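PRUSTPORT DIZZINESS PROGRAM OPENS TO ALL ADULTS OF THE DISTRICT

Griseck Balance Centre extends Prudari course to four new neighbourhoods; home visits to begin in November

PRUSTPORT, 31 May 2018 -- The Griseck Balance Centre announces today that its course for adults who live with dizziness and unsteadiness, known under the name Prudari, will be open to every adult resident of Prustport and the surrounding district. Until now the course could be attended only by patients of the centre who had a referral letter from a specialist. With the new arrangement a person may register by telephone, at the front desk or through the family doctor, and there will be no fee for the first assessment.

The extension is made possible by a grant of the Okafor Fund, which has supported health education in the region for many years. The grant covers the salary of two additional physiotherapists, the rent of community rooms in four neighbourhoods, and the printing of a new patient booklet in large type.

"We had a waiting list, and on this list were people who had stopped to go out alone," said Deepika Salian, director of the Griseck Balance Centre. "Some of them had not taken a bus in a year. It was not acceptable for us that they should wait for a letter before someone would listen to them."

In the pilot period 384 residents telephoned the centre to ask for a place. The groups at that time were small, and many callers had to be told to try again the following season. The new schedule gives each neighbourhood its own group, with one session in the morning and one in the late afternoon, so that people who work can also attend.

What the course offers

Prudari is a course of 24 sessions. Each session lasts an hour and has a fixed order: a short conversation about the past week, exercises for the eyes and the head, exercises in standing, exercises in walking, and at the end a rest with tea. A participant does not need special clothes. Flat shoes with a closed heel are recommended, and those who use a cane or a walker should bring it with them and keep it close by.

Before the first session every participant is seen individually by a physiotherapist. At this assessment the participant is asked when the dizziness comes, how long it stays, what medicines are taken, and whether there have been falls. The blood pressure is measured lying down and then standing. When the answers suggest a condition which should be seen by a physician first, the centre writes to the family doctor on the same day and the place in the group is kept.

The exercises are simple, but they must be repeated at home. Participants receive a notebook in which they mark what they have done and how they felt after it. In the opinion of the staff this notebook is the most useful part of the course, for the reason that many people forget how they were three weeks ago and believe there is no progress at all.

"In the beginning I wrote only 'bad' and 'bad' and 'bad'," said Ottó Bognár, a retired piano tuner who attended the pilot group. "Then one evening I wrote that I had carried the laundry down the stairs. I had not planned to write it, I had simply done it. My daughter has this page now, she asked to keep it."

A complaint which is difficult to describe
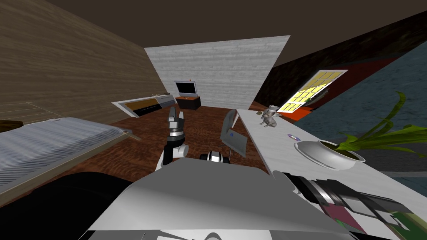 Dizziness is one word for several different experiences, and the staff of the centre spend much time to help people to find the right one. Some feel light in the head when they rise from bed. Others feel that the ground is soft, or that they are pulled to one side while walking in a corridor. There are also patients who say that the surroundings do not turn but lean, and for them a room can look as it does in the picture, with the floor and the walls and the furniture all lying on a steep diagonal. A person who tells this to the family is not always believed, as the others sit in the same room and find everything level.

For this reason the new booklet begins with words and not with exercises. Its first chapter gives a list of expressions collected from patients in Prustport, such as "the boat feeling", "walking on a mattress" and "my head arrives later than I do". Readers are invited to underline the ones that fit and to take the page to their doctor. The booklet was written by Adesuwa Adeyemi, senior physiotherapist at the centre, together with former participants of the pilot group, who read each chapter aloud to test if it was clear.

"A patient has maybe ten minutes with the doctor, and the first five go away in looking for a word," said Adesuwa Adeyemi. "When the page is already underlined, the conversation can start. Also we took out all the Latin. One gentleman was sorry about it, he liked the Latin, so we put it back on the last page in small letters -- well, in our small letters, which are still quite large."

Other chapters treat the arrangement of the home. They contain advice on loose rugs, on night lights between the bedroom and the bathroom, on the height of shelves, and on how to get up from the floor after a fall. A separate chapter is addressed to family members and neighbours. It asks them not to take a dizzy person suddenly by the arm from behind, and to offer their own arm from the side and wait.

The booklet may be taken free of charge from the centre, from the public library and from the pharmacies of the district. A recorded version for people with low vision is in preparation.

Places and registration

Groups will meet in the following rooms:

Harbour neighbourhood: the reading room of the former customs office, ground floor.
Upper Prustport: the parish hall, side entrance with ramp.
Mill Road: the seniors' club, large room.
Station neighbourhood: Griseck Balance Centre, group room, first door after the front desk.

All rooms are accessible without stairs, and each one has a handrail along at least one wall. Parking is free at the parish hall and at the seniors' club. For the customs office the centre recommends the bus, as the parking places on the quay are often taken by the fish market in the morning.

Registration is open from today. A participant may choose any neighbourhood, not only the one of residence, and may change once in the course if there is space. Persons who accompany a participant are welcome to sit in the room and do not need to register.

Those who had telephoned in the pilot period and did not get a place will be contacted first. Vivek Chauhan, who is responsible for registration, asks them to verify that their telephone number is still the same.

"We have written a letter to every person on the old list, but people move, and some letters already came back to us," said Vivek Chauhan. "If you called us and you did not hear from us, please call once more. You will not lose your position."

Home visits from November

The second part of the extension concerns residents who are not able to come to a group. Starting in November, a physiotherapist will visit them at home for 30 minutes at a time and will adapt the exercises to the rooms in which they live. The visits will be offered at first in the Harbour neighbourhood and in Upper Prustport, where many of the older houses have steep inside stairs. The other neighbourhoods will follow when the new staff have completed their training.

A request for a home visit can be made by the resident, by a relative or by a home nurse. The centre asks that the resident has agreed before the call is made.

The Okafor Fund will receive a written report on the program at the end of its first year. It will contain the attendance in each neighbourhood, the number of falls reported by the participants, and their own comments on the course.

"We did not ask the centre to promise us a certain result," said Loïc Chevalier, who oversees health grants at the Okafor Fund. "We asked that the comments of participants should be printed as they are written, also the unfriendly ones. In the pilot report there was a long one about the chairs. The chairs have been changed."

When to seek help without delay

The Griseck Balance Centre reminds the public that the course is not a service for emergencies. A person who has sudden dizziness together with weakness of the face, an arm or a leg, difficulty in speaking, double vision, severe headache, chest pain or loss of consciousness should call the emergency number immediately and should not drive. A first attack of strong dizziness, even without these signs, should be discussed with a physician before any exercises are tried at home.

Participants should also not stop or reduce a prescribed medicine on their own decision, even when they suspect that it makes them unsteady. They may bring the question to the assessment, and the centre will pass it to the doctor who has prescribed it.

About the Griseck Balance Centre

The Griseck Balance Centre is a non-profit outpatient clinic in Prustport. It offers assessment and rehabilitation for adults with dizziness, unsteadiness and fear of falling. It employs physiotherapists, an audiologist and a nurse, and it works together with more than 30 family doctors in the district.

Media contact

Vivek Chauhan, Registration and Public Information
Griseck Balance Centre, Prustport

Interviews with the physiotherapists can be arranged in English or French. Journalists who would like to attend a session are asked to write in advance, so that the group can be asked for its permission.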